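October 6, 2021

Well, I finally did the long loop out to Gedow this morning, and my legs are letting me know it. I left the house at 8 with two peanut butter sandwiches and a thermos, thinking I'd be home for lunch. Ha! I got home at 4 with one sandwich still squashed in the bottom of my bag (ate it over the sink, it was delicious).

The leaves are right at that point where the maples have gone completely overboard and the oaks haven't bothered to start. The stretch along Protby Creek was the best of it. The path is soft from all the rain and I had to go around a couple of big puddles through somebody's pasture, so my new socks are now brown socks. I saw a heron, or heard one anyway, complaining its way upstream, and then a whole gang of turkeys crossed in front of me like they had an appointment. 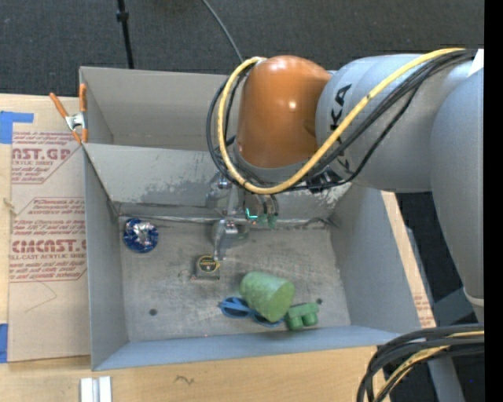 After the creek it's all uphill to the old Nyitrai orchard, and I'd forgotten how steep that is. I stopped twice and pretended to look at the view. The farm stand was open though! I bought a bag of the lumpy yellow apples I like, the ones that fall apart when you cook them, and then of course I had to carry them the rest of the way. They cost me four dollars and one sore shoulder.

I want to make apple butter with them this weekend if I can find the lids for the jars. I know I bought a box of lids last October. They're either in the basement or in the cupboard over the fridge, and I'm too tired to climb on a chair tonight.

Also need to call the dentist back, and the porch light is out again.

If the weather holds I'd like to try the Gusar trail next, the one with the footbridge. It's shorter and mostly flat, and there's a bakery at the far end. Bath now, then bed with my book. I'm nearly 100 pages behind where I should be and it's due back at the library.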